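Leave the Harnesses in the Bin

2020-05-24

I have worked with wiring for a long time, first in appliance repair and now in a small assembly shop in Grarstead, and I want to argue for something unfashionable. Wire harnesses should be kept loose, in open plastic bins, in small numbers. They should not be hung on pegboards, and they should not be sealed in bags one by one. 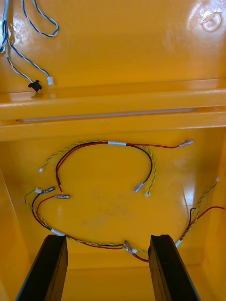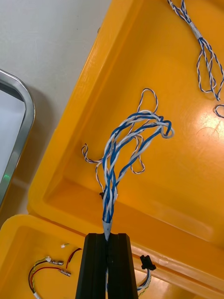 Blue-and-white twisted wire in yellow bins.

Why people want to hang them

The case for hanging is easy to make. A harness on a hook looks tidy. You can see how long it is. It doesn't get knotted up with its neighbor. When a customer walks through, a wall of hanging harnesses looks like a shop that has its act together, and a bin full of loops looks like a drawer in somebody's kitchen.

I used to believe all that. At Kodelthorpe, where I worked before, we had a wall of hooks that held 632 harnesses when it was full. It was full exactly once, on the day we finished building it. After that the hooks filled up unevenly. Popular part numbers spilled over onto the hooks next door, and the slow ones hung there gathering dust. By November we had new people pulling the wrong harness because it was on what used to be the right hook.

There is also the matter of the wire itself. A harness on a hook carries its weight at one spot. If it's a light one, fine. If it's a thick twisted trunk with a lot of branches, it takes a set right there at the bend, and when you go to lay it in the cabinet it wants to go back to the shape of the hook. I have fought with that bend more times than I care to remember.

Why people want to bag them

Bags are the other camp. One harness, one bag, one label. I understand it for shipping. For stock that is going to be used this week it is a waste of bags and a waste of hands.

We tried it for a while on the Gilbert job, which ran to 4,000 harnesses over the year. Every one was coiled, bagged, labeled, and then at the bench unbagged and uncoiled. The coiling was the part that bothered me. People coil to fit the bag. They go tighter than they should, and they tuck the connectors into the middle, where they press against the wire. Then the bench has to shake the thing out before anyone can tell whether it's good.

What a bin does well

A bin lets a harness lie the way it wants to. The loops stay wide. The ends stay where you can see them, so you can spot a bare terminal or a missing boot before you pick the thing up. You grab it by the thickest part of the trunk, close to a wrap or a band if it has one, and lift straight up.

Color matters more than people think. I like a yellow bin. Blue, white, red, and black all show up against it, and so does a scrap of insulation on the bottom. Green-and-yellow ground wire is harder, I'll admit, and if that was all we stocked I would pick something else. Gray bins hide everything. We had gray ones from Flollora for years, and they were good strong bins, but I was always tipping them toward the light to see what was in the corners.

The tangling problem

Yes, they tangle. Anybody who has reached into a deep tote of harnesses and come up with the whole lot knows what I mean. But I think the fault there is the depth. Two or three harnesses in a shallow bin will lie next to each other and come out separately nearly every time. Put thirty in and they knit together.

So our rule is 3 to a bin if they are small and 2 if they have long branches. When the bin is low, you swap it for a full one. It takes up more shelf, and that is a real cost — shelf space is the first thing any shop runs out of. I would still pay it. A minute spent picking a connector out of somebody else's loop is a minute you don't get back, and pulling on it is how crimps get weakened.

The other rule is about mixing. Different harnesses can share a bin if they go into the same unit. If they don't, they get separate bins, even if it means one is sitting there nearly bare.

I know a few shops that will never give up their hooks, and for short, straight leads with a ring terminal on one end they may well be right. For anything that branches, I'd take the hooks down and buy bins.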